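Douze ans que je n'avais pas remis les pieds dans un train de nuit, et me voilà incapable de parler d'autre chose. Mes collègues fuient la machine à café quand j'arrive. Tant pis, j'écris ici !

Tout est parti d'une envie de ralentir un peu. En décembre, je devais rejoindre une petite ville du nord pour une semaine de marche, et j'avais déjà l'onglet des vols ouvert sur l'ordinateur. Et puis je suis tombée sur la ligne qu'exploite Runddale, départ en début de soirée, arrivée pour le petit déjeuner. 156 euros l'aller en couchette, draps compris. L'avion coûtait moins cher, je ne vais pas prétendre le contraire, mais il fallait ajouter la navette, le bagage en soute et une nuit d'hôtel près de l'aéroport. J'ai fermé l'onglet.

Le compartiment, d'abord. Six couchettes, nous étions quatre. J'avais réservé celle du haut, et je le referai à chaque fois : on y monte par une petite échelle qui grince, on a le plafond à portée de main, et personne ne vient s'asseoir sur vos pieds. Il y fait chaud, par contre. Vraiment chaud. J'avais pris un pyjama en polaire (erreur de débutante) et j'ai fini en tee-shirt avec la couverture roulée en boule contre la paroi.

Le sommeil, parlons-en, c'est ce qu'on me demande le plus. J'ai dormi par morceaux. Une première tranche jusqu'à un arrêt interminable dans une gare dont je n'ai pas vu le nom, puis une deuxième, bien plus profonde, bercée par ce balancement que j'avais complètement oublié. Entre les deux, je suis allée dans le couloir regarder passer des villages éteints, le front contre la vitre, et je crois que c'est mon moment préféré de tout le voyage. Un passage à niveau, un lampadaire, une cour de ferme, et de nouveau le noir.

Côté bagages, j'avais tout mis dans mon vieux Chisholm, un sac de 56 litres qui se ferme par un rabat et que je traîne depuis mes années d'études. Il passe sous la couchette du bas à condition de le coucher et de pousser un peu. Ma voisine de compartiment avait une valise rigide Trolleo, superbe, vert sapin, et nous avons dû nous y mettre à deux pour la hisser dans le porte-bagages au-dessus de la porte. Si vous hésitez, prenez souple !

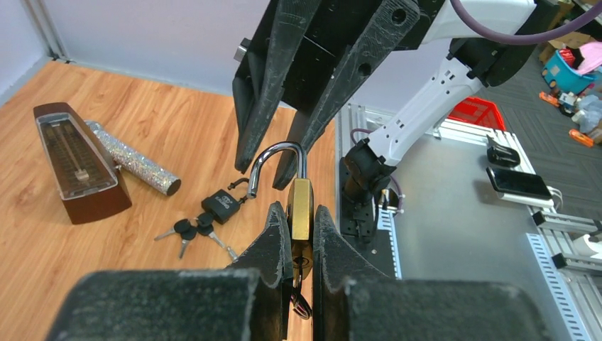 Que faire de ses affaires de valeur pendant qu'on dort ?
Le plus simple est de garder papiers, téléphone et carte bancaire dans une pochette plate, glissée au fond de la taie d'oreiller ou portée sous le tee-shirt, et de laisser le reste dans le sac.

Pour manger, je vous conseille de prévoir. La voiture-bar fermait tôt et il ne restait que des nouilles instantanées et des biscuits au citron. J'avais apporté une tarte aux poireaux coupée en parts, des clémentines, du comté, et un thermos de tisane qui a tenu jusqu'au matin. La tarte froide dans un train qui roule, avec les miettes partout sur le journal, je vous assure que ça vaut bien des restaurants.

Et le réveil ! L'agent de bord passe frapper à la porte une demi-heure avant l'arrivée, avec un café trop clair et un petit pain sous plastique. On relève le store et le paysage a changé : des bouleaux, de la neige sur les talus, un ciel tout rose. J'avais quitté la pluie et des toits d'immeubles. En avion, on arrive quelque part d'un seul coup. J'ai aimé sentir la distance, environ 630 kilomètres, passer sous mon dos.

Quelques bricoles en vrac pour celles et ceux que ça tente. Prenez des bouchons d'oreilles et gardez une paire de rechange, les miens ont roulé sous la couchette. Mettez des chaussures qui s'enfilent sans lacets pour les allers-retours aux toilettes. Une bouteille d'eau, une grande. J'avais aussi téléchargé les cartes de la région avec Wunolus, pratique dans les zones sans réseau, même si j'ai surtout regardé dehors.

Au retour, nous avons eu 3 heures de retard à cause d'un aiguillage gelé. J'ai fini mon roman, puis celui que ma voisine d'en face venait de terminer, enfin, les cinquante premières pages. Je cherche encore à l'emprunter à la bibliothèque, il est sorti jusqu'à la mi-mars.

Je repars le 27 février, même ligne, même couchette du haut si j'arrive à l'avoir. Cette fois, le pyjama en polaire reste à la maison.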